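# Wooden bowls on a brown table: oil, wax, or leave them alone?

**skivik_porch** — Thu 21 November

Hello everybody, and thank you in advance for reading all of this, I know I go on a bit. 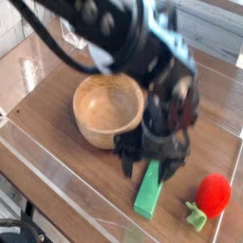 I've been slowly swapping the plastic bins in our play corner for wooden bowls, and I've reached the point where I need advice from people who have lived with them longer than I have. The one I like best is a round one in a pale honey color with a nice thick rim, smooth inside and out, and it looks lovely next to the green block and the little fuzzy red strawberry on the brown tabletop. My trouble is the finish. Pale wood and small sticky hands are not natural friends, and the inside always seems to go a shade darker than the outside on me. I have half a jar of Hametar paste wax in the cupboard and a bottle of plain mineral oil from the drugstore. Which one would you reach for? Or would you just let the wood get on with its life?

Second question, while I'm here (sorry!): do you keep blocks and play food together, or does everything get its own bowl? I started out strict about it and I'm wavering.

---

**kwofie_kitchen**

Oh, I love this topic! I've had wooden bowls in the house since my oldest was in diapers and I'm firmly on team mineral oil. Put it on with an old T-shirt, leave it overnight, wipe off whatever is left in the morning. The first week you do it every other day and after that maybe once a season, whenever the wood starts looking thirsty. It will darken the bowl a touch, I won't lie to you, but it evens out, and after a while you forget it was ever paler.

As for the mixing — mix it! My kids made block soup for years. A green block is a cucumber, or a bar of soap, or a bus, depending on the day. If you'd put the blocks in one bowl and the fruit in another, they'd have had them all in the same one by lunchtime anyway.

---

**drawerliner**

I have to disagree on the oil, at least for toys. Mineral oil never dries, so for a day or two everything you set in the bowl picks up a little film. On a block, fine, wipe it off. On anything fuzzy or made of fabric, like that strawberry, it soaks in and then it collects every bit of lint in the house. I lost a felt pear that way back in October and I'm still a little sore about it.

Wax, thin coat, buff it hard, done. I haven't used the Hametar so I can't speak to that one, but read the label and make sure it's one you're happy having around kids.

---

**kwofie_kitchen**

That's fair about the fuzzy things, I hadn't thought of it. Ours were all wood, apples and carrots and so on. I'd still oil it first and then give it a good few days empty before any fabric fruit goes near it.

---

**Moth_and_Maple**

Third opinion, since you'll get one whether you want it or not: do nothing. If the bowl already feels smooth, somebody has probably put a finish on it. Put a drop of water inside and watch. If it beads up, there's a finish there and your oil will mostly sit on top being greasy. If it soaks in and leaves a dark spot, then go ahead and pick your side in the argument above.

I buy secondhand bowls whenever I see them, usually salad bowls for 4 dollars or so, and most of them turn out to be sealed already. A damp cloth and a dry towel is all they ever get from me.

On sorting, I'm with the strict camp. One bowl for blocks, one for food, and the bowls live in the same place on the shelf every night. It takes my two a few minutes to clean up because they know where things go. When it was all in together they'd tip out the whole lot to find a single lemon.

---

**skivik_porch**

The water drop! Of course. I went and did it while the kettle was on, and it beaded on the outside and sort of half-beaded on the inside, if that makes sense — it sat there for a minute and then left a faint mark that was gone after 20 minutes. So maybe the finish is wearing thin down in the middle where everything gets dropped?

---

**drawerliner**

That sounds like a worn finish to me. I'd go over just the inside with very fine sandpaper, with the grain, light as you can, wipe it clean and then wax. Keep off the rim if it's still in good shape.

---

**kwofie_kitchen**

I would not sand it! You'll get a pale patch and spend the winter trying to match it. Try the wax by itself first and see how it looks in a week. You can always sand later.

---

**skivik_porch**

All right, wax without the sandpaper it is, and I'll keep the strawberry out of there until it's properly buffed. I'm going to try two bowls for a while as well, one for blocks and one for food, and see who wins, me or the soup makers. If anybody has a good source for a second bowl about the same color, I'm all ears. Virketti had some but the rims were awfully thin.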